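Sorting Trays for a Shared Workshop Bench: Layout, Color and Rim Height

Student project report, Harvey Cormier and Zyanya Tlapale
Osdale, July 2026

1. Background

The Osdale workshop has one long bench used by three courses. Small parts are set out on it at the start of a session and put away at the end. Until last spring the parts were kept in cardboard boxes, and students tipped the boxes out onto the bench top to find what they needed. Blocks, spacers and short rods ended up mixed together, and thin parts slid off the front edge.

Our task was to replace the boxes with open trays and to write a short procedure for setting them out and clearing them. The work covered the choice of tray, the placement of the trays on the bench, and the way parts should lie in each tray. Storage of tools was outside the project.

2. Requirements

The course staff gave us a list of requirements in May. We reduced it to the items that could be checked at the bench:

A part must be visible from a standing position without moving other parts.
A part must not leave the tray when the tray is slid along the bench.
A tray must be light enough to carry in one hand when loaded.
The inside must be cleaned with a cloth in one pass.
The cost of a full set must stay under 80 dollars.

The last item ruled out fitted foam inserts, which we had planned to use. It also ruled out the Seixas steel trays that the workshop already uses for fasteners. Those trays are strong, but a loaded one is heavy and the folded corners hold dust.

3. Tray selection

We compared two plastic trays, one from Jumovside and one from Sumex. Both are shallow, with a flat floor and a raised rim. The Jumovside tray has square inside corners and a straight wall. The Sumex tray has rounded corners and a slightly sloped wall.

Square corners gave more usable floor area. They were also harder to clean, and small blocks pushed into a corner had to be pried out with a fingernail. With the rounded corners a block could be moved along the wall and lifted at any point. We chose the rounded type for all positions on the bench.

Rim height was the second point of comparison. A higher rim holds parts better but hides thin ones from a person standing at the far side of the bench. We tested this by placing flat parts against the near wall and checking whether they could be seen from each working position. The lower rim was sufficient in every position, provided that the tray was slid and not lifted at an angle.

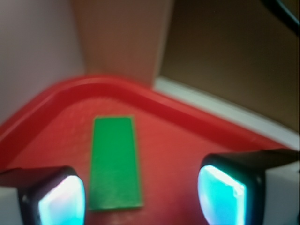 Color contrast between the part and the tray floor had more effect on search time than we expected. Our first plan was to match tray color to part color, so that green blocks would go in a green tray and so on. This made the trays easy to assign but made the parts hard to find, above all the flat ones. A green block lying flat on a red tray can be picked out at once, even when it is thin and casts no visible shadow on the floor of the tray. The same block on a green floor was missed several times during clearing. The matching scheme was dropped after two sessions.

Gloss was a lesser problem. A shiny floor reflects the ceiling lights, and the reflection moves as the user walks along the bench. Pale parts can be lost in it. We did not find a cure within the budget, so pale parts were assigned to the dark trays, where the edges remained clear.

4. Placement of parts

The procedure asks for flat parts to be laid in a single layer. Long blocks are set with the long side running away from the user. This leaves both long sides free for the fingers and keeps the short end toward the person picking it up. Blocks set crosswise were more often grabbed by the corners and dropped.

A gap of at least one finger width is left between a block and the rim. Parts pressed against the rim are difficult to grip from the side, and users tend to tilt the tray to free them – which shifts everything else in it.

5. Trial

The layout was used for seven sessions. We recorded each part that was found outside its assigned tray at the end of a session, together with the tray it came from. In total 223 parts were in use. Most of the misplaced parts were short rods, which roll, and which were often returned to the nearest tray with free space. Flat blocks were seldom misplaced once the color matching had been dropped.

Clearing took about 2 minutes per session when the procedure was followed. It took longer when two groups shared a tray.

6. Remaining work

The rods need a tray with a ridged floor or a divider. Zyanya Tlapale has drawn a divider that clips over the rim, but it has not been made. The labels on the tray ends peel when wiped with cleaner and should be replaced with engraved tags. The printed procedure is kept in the drawer under the left end of the bench, and the drawing for the divider is in the same folder.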